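## 4. Setting up a recording square

This section is for helpers who join the Kundari dig for the first time. Please read it once before you go to the trench, and keep a copy in your bag. Section 3 has explained how the main grid is laid out. Now we look at a single square, from the first peg to the first find bag.

The site is a Roman farm building on a low terrace, and it was covered by flood mud after the people left it. The mud is fine and grey and it keeps small things very well. It also keeps the colour differences between layers, but only while the face is fresh. For this reason we work in small squares and we record each one before the next is opened.

### 4.1 Before you start

You will need:

- the square sheet with its number already written by the supervisor
- steel pegs and a mallet
- string, a line level and two tapes
- a pointing trowel, a hand shovel and a soft brush
- find bags, labels and a pencil (pen ink runs when the bag is damp)

> **Caution:** Do not step over the string of a neighbouring square. Walk around by the planks. The edges are weak after rain and they have fallen in before.

### 4.2 Pegging the square

1. Find the nearest main grid peg. It has a yellow cap and a letter painted on it.
2. Measure 2 metres along the baseline and put in the first corner peg by hand. Don't use the mallet yet.
3. Measure the other three corners in the same manner.
4. Check both diagonals with the tape. They must agree within 8 millimetres.
5. When they agree, drive the pegs until they are firm, and check the diagonals again.
6. Tie the string low on the pegs, outside the square, and pull it tight.

If the diagonals do not agree after the second check, take out all pegs except the first one and begin again from step 2. Moving only one peg usually makes the error go to another corner.

**Note:** In the Kurketgate area the baseline was laid by Tomás Gallagher in an earlier season and it does not run to the same north as the rest. Ask him for the correction. Do not take it from an old sheet.

### 4.3 Taking the first levels

1. Set the staff on the benchmark and let your partner read the instrument.
2. Write the reading at the top of the sheet, with the time.
3. Take one level at each corner and one in the centre.
4. Read the benchmark again. If it has changed, the tripod has moved, and all levels of this square must be repeated.

Levels are taken again each time a new layer begins. A layer without levels can't be placed in the drawing afterwards, even if the soil is described perfectly.

### 4.4 Removing the mud

1. Work from the corner that is furthest from the plank and go backwards.
2. Take the mud down in spits of 30 millimetres with the trowel held flat.
3. Put all the soil in the bucket with the square number on it. It goes to the sieve, also when it looks empty.
4. Stop when the colour or the feel changes. Call the supervisor before you continue.

Burnt clay, roof tile and plaster are left in position until they are drawn. Loose pottery can be lifted after its position is measured.

> **Caution:** Painted plaster must never be brushed while it is damp. Cover it with the breathable cloth and call Maxence Delaunay from the conservation tent.

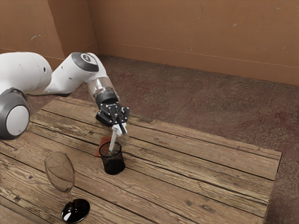 ### 4.5 Bagging and labels

1. Use one bag for each material in each layer. Bone and pottery don't go together.
2. Write two labels. One goes inside the bag and the other is tied on the outside.
3. On each label write the site code, the square, the layer, the material and your initials.
4. Small finds such as coins, beads and pins receive their own number from Pádraig Carroll. Do not invent a number yourself.
5. Fold the bag twice and leave the small holes open, so the contents can breathe.

### 4.6 Closing for the day

Work in the trench stops at 4 pm in September, because the low light makes the layers hard to read. Cover the square with the sheet and put the weights on the outside of the string, never inside. Bring the square sheet to the office even if it is not complete. The sheets are kept in the green folder for 7 days and then scanned.

If a square is handed to another person, both of you sign the sheet. Questions about missing sheets go to Jarlath Tully.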